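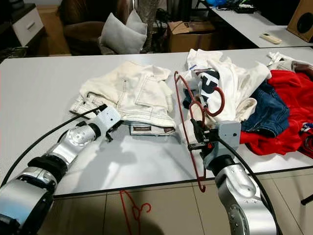

Kit Dotia 2 para dois braços - aviso de segurança e correção

Referência: 3000-D
Fabricante: Drirkancombe
Estado: disponível, com kit de correção incluído a partir de maio

O Dotia 2 é um conjunto de dois braços com garras paralelas, destinado a tarefas de vestuário: colocar peças em cabides, pendurar no varão, retirar e dobrar. Cada garra tem dois dedos pretos e alimentação por cabo externo.

Aviso: falha de retenção da garra

Recebemos relatos de unidades em que a garra perde força de aperto com o braço em movimento. O controlador continua a indicar "garra fechada" e o programa avança para o passo seguinte. A peça ou o cabide cai, ou fica preso apenas por uma dobra do tecido.

A causa está no conector do cabo da garra, junto ao punho. Quando o cabo fica tenso, com o braço estendido e o punho rodado, o contacto do sinal de corrente falha por instantes e o controlador mantém o último valor lido. A falha foi reproduzida na nossa bancada ao fim de 176 ciclos com o cabo montado sem folga. 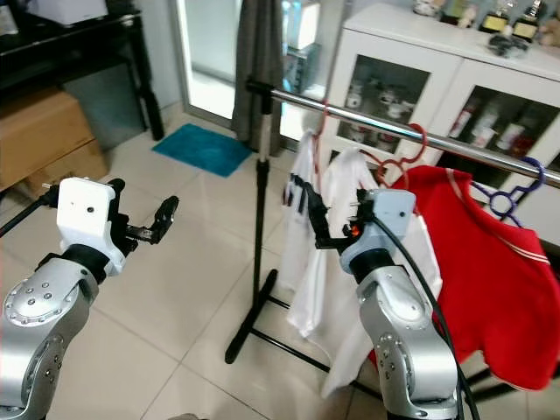

O risco é maior na recolha de peças penduradas. Se a garra não abrir quando o programa o ordena, o braço recua com o tecido preso e pode puxar o varão inteiro. Num dos casos comunicados o suporte tombou. Não houve feridos, mas recomendamos que ninguém permaneça ao alcance dos braços enquanto a correção não estiver instalada.

Unidades abrangidas

Todas as unidades com conector Szabo de primeira série, reconhecível pela patilha lisa. As unidades com conector Hedholm não são afetadas.

O que fazer até receber o kit

1. Limitar a velocidade dos dois braços no menu Movimento.
2. Desligar a opção "Continuar sem confirmação".
3. Deixar folga no cabo ao longo do antebraço e confirmar que não prende em roupa, mesa ou suporte.
4. Nas tarefas com cabide, introduzir um ombro de cada vez e parar se o tecido enrolar na garra. 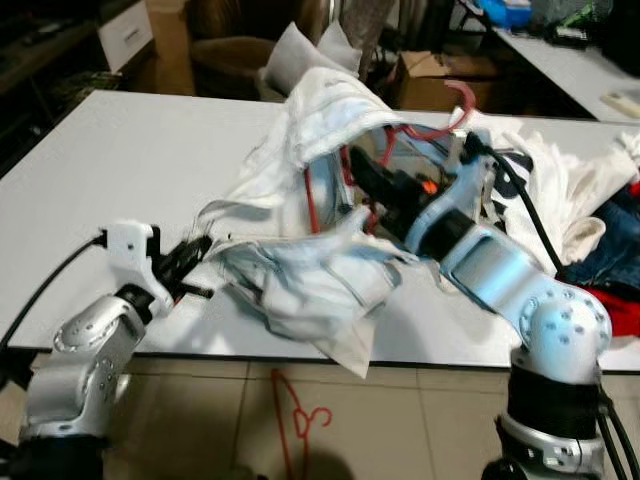

Conteúdo do kit de correção

2 conectores com patilha de retenção
2 guias de cabo para o antebraço
Atualização do controlador, que passa a parar o braço quando perde o sinal da garra

Preço e garantia

O kit é gratuito para as unidades abrangidas, dentro ou fora da garantia. Para as restantes custa 95 euros, sem portes. A montagem faz-se com a alimentação desligada - o botão de paragem não basta, porque mantém tensão no punho.

Indique o número de série no pedido. Está gravado na base de cada braço.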